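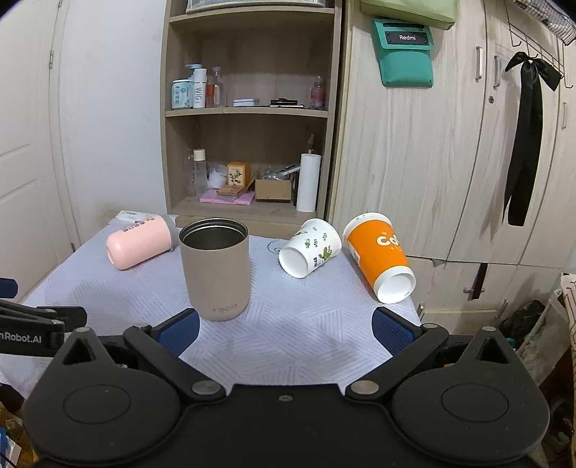 Clenetti Hand-Held Teaching Gripper

Reading time: 3 minutes

The Clenetti is a gripper you hold yourself. You pick things up with it, put them where they belong, and the recording of what your hand did becomes the lesson for the robot. We have been using them on small household jobs since July and they are easily the most enjoyable bit of kit on the Storkach list. You don't need an arm in the room while you teach, so you can work at whatever table you happen to have.

What it's good at

Cups and bottles, first of all! Standing a tipped paper cup back on its base is a lovely test job. It looks like nothing, but you have to come in low, close gently enough that the wall doesn't buckle, and turn the wrist as you lift. With a joystick that takes ages to get right. With the gripper in your hand you simply do it, and the little slowing-down before contact gets recorded along with everything else.

Mix your objects. A tumbler that's already upright, a bottle on its side and two paper cups of different sizes make a good starting table, and a patterned cloth is fine to leave on. Change the layout between takes — swap left and right, turn a cup so its rim faces the other way, lay the tumbler down for a few goes. A robot taught on one tidy layout will be hopeless the moment somebody moves a cup.

The fingers

Two fingers, opening and closing together, with textured pads at the ends. The pads are there for smooth things that like to slide, and they also save the printed sides of cups from getting scuffed. They do wear. If you notice yourself squeezing harder than you used to, change them as a pair.

One hand or two

Plenty of jobs only need one gripper. For two-handed work (steadying a bottle while you unscrew it, say) you'll want a left and a right, paired before you start. Pairing takes 16 seconds and the units buzz when they've found each other. Do it every session, even if they were paired when you put them away.

Recording a take

Start with both grippers open and in view of the table. Hold still for a breath, then begin. Work at the speed you'd use if you were tidying up at home and someone was talking to you. Going very slowly seems careful but it teaches the robot to dither.

If you drop something, finish the take and mark it as a drop in Tramar, our recording software. Don't delete it. Drops and recoveries are really useful, and we now keep them in a folder of their own.

Our own cup-righting set stands at 1,543 takes, recorded by four of us in ordinary rooms with ordinary clutter on the shelves. Osian Ellis did the largest share and still says the small cups are harder than the big ones.

Driving an arm live

The same gripper can steer a robot arm by remote control, for when you want to correct it part way through a job. Fit the Jenkins adaptor, choose Live in the menu and squeeze to take over. Let go and the arm stops where it is. Keep the first few sessions to soft or empty objects until you have a feel for it.

Details

Weight: 180 g more than the previous model, mostly in the grip
Fingers: two, with replaceable pads
Recording time on one charge: 27 takes of five minutes
Works with: Tramar, Jenkins adaptor (sold separately)
Supplied with: charging lead, spare pads, wrist strap

Page updated 2021-11-08

Comments

Petra M.
Do the spare pads fit the older model? I've got two of those and would rather not retire them.

Storkach
They do, Petra. The screws are shorter on the old one, so keep yours.

dunlin44
Had mine a fortnight. My wrist ached for the first couple of days until I stopped gripping it like a hammer. Cup takes are going well, bottles less so — mine keep rolling off as I close.

Osian Ellis
Try coming in from straight above, with the fingers across the bottle at its middle. Closing a bit slower for the last centimetre helped me a lot too.

dunlin44
Much better, thanks!

Contact Storkach: use the form or ring the workshop | © 2021 Storkach | Back to top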